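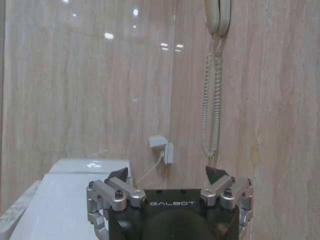

Home News Features Interviews Reviews Contact

Filed under: Home robots, Interviews

Last updated: May 4, 2025

Gil-soo Seo cleans bathrooms for a living, or did until January, and he still talks like someone who does. When I rang to ask if he'd chat to me about whether machines are ready to take over the chores, he said yes, as long as we started with toilets. "Everyone wants to talk about folding shirts," he told me. "Fine. Shirts are nice. Come and see a bathroom."

So off I went to Vatamberg, the small firm where he now works as what his contract calls a task adviser. His job is to tell the engineers what cleaning a room is really like, and then to watch the robot have a go. He spent 11 years at the Claremetti, a hotel with 92 rooms, and he reckons he could do any one of them in the dark.

I asked him the big question first, because I'm impatient. Can a robot clean a bathroom yet?

"It can clean parts of a bathroom," he said, and then laughed at my face. "You want yes or no. I can't give you that. If you say, wipe the lid, it wipes the lid. Some days it wipes it very well. If you say, make this room so a guest is happy, no. Not this year."

The trouble, he says, starts with the walls. I'd never thought of a wall as difficult! But shiny tile is a pain for anything that sees through a camera, it seems. You get the ceiling lights bouncing back at you as bright white blobs, and when the arm moves, the blobs move as well. "For me a reflection is a reflection," Gil-soo said. "I don't even see it. The robot has to learn to not see it."

Then there's the pattern. Polished beige tile with streaks running down it, the sort that half the hotels in the world seem to have put in, is very good at hiding dirt from guests and from machines alike. He showed me a little yellowish-brown mark low on the tile, to the right, and asked me what it was. I said a stain. He asked me if I was sure it wasn't the stone. I wasn't, really.

"What do you do? You rub it with your thumb," he said. "If it comes off, it was dirt. If it doesn't, you try the spray, and if it still doesn't, you tell the supervisor and you forget it. That's three decisions for one spot. I never knew I was making decisions. I thought I was just cleaning."

The next thing on his list is cords. Hotels love a telephone by the loo, don't ask me why, and the curly cord hangs down in a loop just where you want to put your arm. Thin cables are nearly as bad, he says, the ones that go from a socket down the wall and off behind the toilet. A person tucks them aside with the back of a hand and carries on. A gripper with two pointed black fingers has no back of the hand.

"I told them this on my first day," he said. "They wrote it down. I think they were hoping I would say something about soap."

Is anyone doing it better? He was polite about other people's work, mostly. A team at Jullanine has a machine that does floors and mirrors, and he'd seen it run. The mirrors were spotless - he was a bit put out by that, I think. It won't go near the toilet, though, and he feels that's cheating. "Mirrors are the reward. You do the mirror last, when you are tired, and you feel good."

I wanted to know about speed, and he had figures ready. On his best day at the hotel he'd do a bathroom in 11 minutes. The longest he has sat through a robot doing the toilet area alone is 59. "And then it asked for help," he said. "I was holding my coffee. I went and helped it. What else can you do?"

I did ask whether he felt odd about training up his own replacement. He took a while over that one. His old workmates tease him, he said, and one of them, who I'll leave nameless, asks every time they meet if the robot has joined the union. But his knees hurt, and the knees of everyone he worked with hurt, and if something could do the low bits behind the pan he would be glad. "Behind is the worst place. You are on the floor, your cheek is on the tile. Give it that job. Please. Take it."

What he doesn't think it should do is check the room. Last year a trial at a guest house called the Cha let the machine decide when it had finished, and Gil-soo thinks that was a mistake, even though he only heard about it second-hand. He'd always want a person in the doorway at the end, looking in the way a guest looks in.

Before I left I asked if he has any gadgets of his own at home. He's got a robot vacuum, a present from his sister. It lives under the sofa and he sweeps round it.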